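Brullska Publishes Good Practice Guide for Testing Home Robots in Simulated Rooms

FLORKVILLE, November. Brullska, the Florkville testing and advisory firm, today released a good practice guide for companies that use simulated rooms to test household robots before trying them in real homes. The guide is free to download and applies to any wheeled or legged machine meant to move through living spaces without a person steering it.

The guide contains 50 recommended checks. They cover how simulated rooms are built, how furniture and loose objects are placed in them, how test runs are recorded, and what a company should say about the results when it talks to buyers, insurers and inspectors.

"Companies come to us with a pass rate and no record of what the robot was asked to get past," said Mal-soon Hong, head of standards work at Brullska. "A pass rate from a tidy room with wide aisles tells you very little. We wanted a common way to write down what was in the room, where it was, and why it was put there."

The work took 13 months and was carried out with Cornard, which makes floor-care robots, and Wang, a supplier of simulation software. Staff from both companies reviewed drafts and ran the checks on their own test rooms. During the review, 358 comments were received and answered. The comments and the answers are published with the guide, with the names of individual commenters removed.

What the guide asks for

Each simulated room should have a room record. The record lists every object in the room, its position and angle, its size, and whether it is fixed or can be moved by contact. It also states the lighting setup and the floor finish. If a room is changed between runs, the record gets a new version number and earlier results stay tied to the earlier version.

Rooms should include furniture in positions other than the normal ones. Chairs get knocked over, tables get turned, and people leave things where they were last used. The guide recommends that at least one room in every test set contain furniture lying on its side or back, with the legs or frame in the robot's possible path.

Low and thin items need their own runs. Rope, cable, straps and wire frames are often missed by sensors mounted above ankle height, and they can catch in wheels. A test set should include such items on open floor as well as close to furniture.

Floors should vary. Dark and reflective floors can affect depth sensing, and a robot tested only on pale matte surfaces should not be described as tested for general home use.

Unusual objects should be used on purpose. Test teams tend to fill rooms with the same sofas and side tables, and a robot's software may come to depend on them. The guide calls for at least one large object that would not be expected in a home, with an outline the robot has not met in training. The object must be listed in the room record as unfamiliar.

"That was the part people argued over," said Adebayo Jibrin, who led the Cornard review team. "Some of our engineers said a customer will never have a thing like that in the living room. But customers have looms and canoes and half-built motorcycles. The robot has to stop at a safe distance from something it can't name, and you have to show that it does."

Reporting results

Companies that follow the guide agree to report failed runs along with passed ones. A run counts as failed if the robot touches a fixed object above the contact limit set for the product, pushes a movable object into a doorway, or stays in one place past the time limit without sending an alert. Runs stopped by a software fault in the simulator are listed separately and may not be dropped from the report.

Results from simulation may not be presented as a replacement for physical trials. The guide recommends that one in every 50 simulated runs be repeated in a real room built to the same room record, and that any difference in outcome be explained in writing.

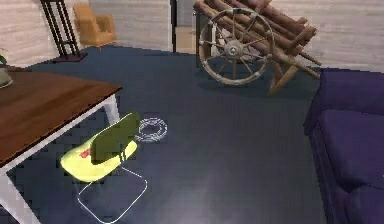
Rooms with mixed contents take longer to prepare, and the guide includes a worksheet for planning them. Ro-un Kang, who builds test rooms at Wang, said the worksheet grew out of notes her group was already keeping. "We had a yellow chair tipped over in one room and a coil of white rope on the floor next to it, and a cart of logs further back," she said. "Everyone on the team knew why each one was there. None of it was written down anywhere a customer could read it. Now it is."

The worksheet can be filled in by hand or exported from most simulation tools as a plain table. Wang will add an export option to its own software in the next release, at no extra charge to current users.

Training and next steps

Brullska will hold training sessions on the guide at its Florkville office and online. Si-woo Um will teach the sessions on room records, and Ok-hee Hwang will teach those on reporting. Each session starts at 9 a.m. and runs for half a day. Places can be booked through the Brullska training desk.

The guide is voluntary. Brullska does not issue a certificate for following it, and companies should not use the firm's name in advertising to suggest that a product has been approved. Comments on the first edition are open now and will be used in preparing the second.

About Brullska

Brullska tests and advises on automated machines used in homes and small workplaces. The firm is based in Florkville.

Media contact: Press office, Brullska, Florkville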